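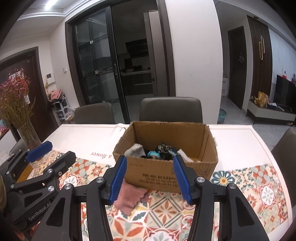

About Bellside

Bellside is a small home packing and clothes sorting service based in Skendwood. We come to your home, go through closets, drawers and linen shelves with you, and pack what is staying, what is going into storage and what is being passed on. Most of the work happens at the dining table, and most of it goes into ordinary cartons. A box that once held store goods will do fine, even with the rims a little torn, and socks, a dark patterned item and something white can all share it as long as everything is folded and the box closes without force. We don't sell boxes and we don't ask customers to buy special ones.

How we started

The business was set up by Tài Tiêu, who had worked for several years in a hotel linen room and began by helping neighbors in the Gillies apartments pack for moves. The first paid job was a two-bedroom unit in November. It took three visits, mostly on account of the sweaters. The name comes from the side street where the first storeroom was. We have since moved to a larger room on the ground floor of the Womesetti building, with 900 square feet of shelving and a folding table along one wall.

There are now 8 of us. Everyone does sorting and packing, and two people also handle the phone and the calendar. We packed 3,290 boxes last year, almost all of them clothing, towels and bed linen. We do not pack kitchens, glass, electronics or artwork. If you need those moved, we can give you the number of a moving company we have worked beside.

What a visit is like

A first visit lasts two hours. Please pick one table or bed where we can work and leave it as clear as you reasonably can. A tablecloth can stay on. We prefer it, in fact — zippers and buckles scratch bare wood.
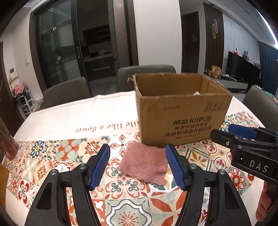 We take one drawer or one shelf at a time and finish it before opening the next. Towels and washcloths are kept out until the end of each box, then laid flat on top, where they fill the gaps and keep the clothes from shifting. Heavy items such as jeans go at the bottom. Socks are paired before they go in. Anything that needs mending or has a missing button is put in a separate bag, and you decide about it at the end of the visit.

If you are reusing a carton, check the bottom seam before we arrive. Old printing on the sides is not a problem. We put our own label on one short side and one long side, with the room, the person and the season. Boxes whose top flaps have come off can be used for sorting and for carrying things between rooms, but we won't put them in a truck or in storage.

Clothes you no longer want

We can take away up to four boxes per visit. Clean, wearable items go to the clothing room at Skendwood. Worn towels are set aside for cleaning rags. We don't resell anything, and we don't take pillows, mattresses or single shoes.

Storage

Short-term storage is available at the Womesetti room for up to six months. There are 944 numbered spaces, each holding one standard box. You can collect a single box without taking the rest — please call the day before so that it can be brought down.

Getting in touch

Call or stop by the front desk on the ground floor. If you already know how many closets you have and whether there is an elevator, tell us when you book. Prices are on the Rates page and were last changed on Jul 5, 2025.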